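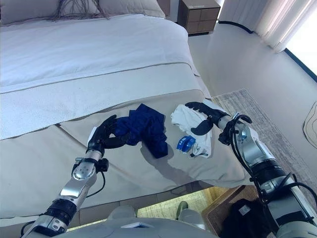 Home - Laundry - Bedroom - Kitchen - Ask Us

How to Clear Clothes Off a Bed in One Go

3 min read
Last updated 25 January 2024

Clean stuff, worn stuff, all of it dumped at the foot of the bed. Happens here most nights. Quick way through it, no folding board needed.

Before you start
Basket on the floor, close to the bed. Close enough to drop things in without walking. Wicker is fine, just check for snags on the rim - knits catch.

Step 1. Leave the pillows and duvet alone. You're only doing the clothes.

Step 2. Pick up the biggest or darkest thing first. Navy sweatshirts, jeans, whatever's on top. Shake it once. Lint on a light throw is a pain to get off so shake over the floor.

Step 3. Sort as you lift. Needs a wash - basket. Fine for tommorow - over a chair. Don't make a third pile. The third pile is how you got here.

Step 4. Whites next, kept apart from navy if the navy is new. Take hold in the middle and let it hang, then lower it in. Check the tag before it goes under everything else.
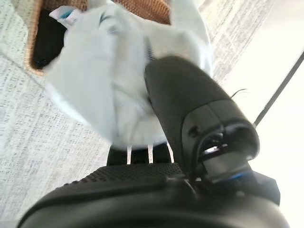

If it says cold wash only, leave it at the top so you see it later. Pockets too. Tissues, receipts, wrappers. Anything small and crinkly gets fished out now and not after the spin.

Step 5. Throw blanket last. Grab both corners, snap it flat, smooth toward the foot. Done.

Got a lot of delicates? Shuzhen Jiang's page on hand washing is on the Murkwood list, worth a read befor you run the machine.

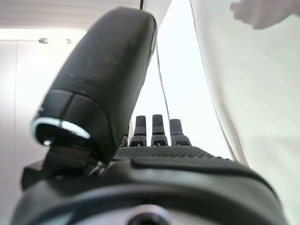 Thumb and fingers, close up.

Repeat in the morning if you have to. Next one is socks, coming in February.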